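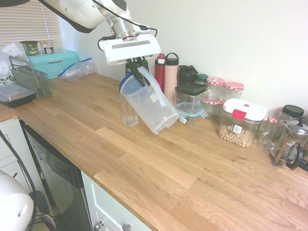 Clear jug with a blue lid, held over a drinking glass.

Eveningwear Repair and Hire: progress report to the Maltel Fund
20 October 2018

Work since May

The grant pays for sorting, repairing and hiring out second-hand evening clothes from our shops in Bullville and Durnovden. We now have 56 pieces on the rail. Most are dresses, with a few short jackets and one velvet cape that needs a new collar. Each has been checked at the seams, aired and given a card stating the measured size, as the labels in older clothes are little help.

Beaded pieces have been the slowest. Many were sewn with one long thread, so a single break lets go a whole row. We now knot off both ends before doing anything else and back the weak patches with silk organza. Two dresses were past saving and have been kept for their beads.

Hire began in Durnovden in the summer and has gone steadily. Plain long dresses go out most weekends. The sequinned ones get tried on a lot and hired less, mainly because the fabric scratches under the arms. We have begun adding soft cotton guards there, which customers like. 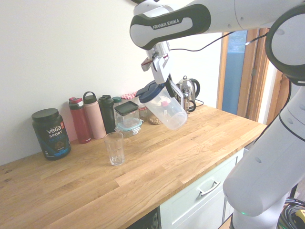

Linings are the next job. Thirty of the dresses have acetate linings that have split at the waist or the zip, and we would like to replace them in one run to save on cloth. Tavares, our supplier, has sent swatches in black, ivory and several blues. The one we prefer is a dark navy, much like the lid on the jug, and it sits well under both black lace and the older blue crêpes. Ivory will be used for the pale dresses. The order has not been placed yet.

Spending

Thread, needles and organza are within budget. Dry cleaning is over, as the Bullville cleaner charges extra for beading. We ask to move the unspent money for shop signs to cover this.

Still to do

Order the lining cloth and start on the splits.
Finish the size cards for the jackets.
Open hire in Bullville on two afternoons a week.
Replace the cape collar, if matching velvet can be found.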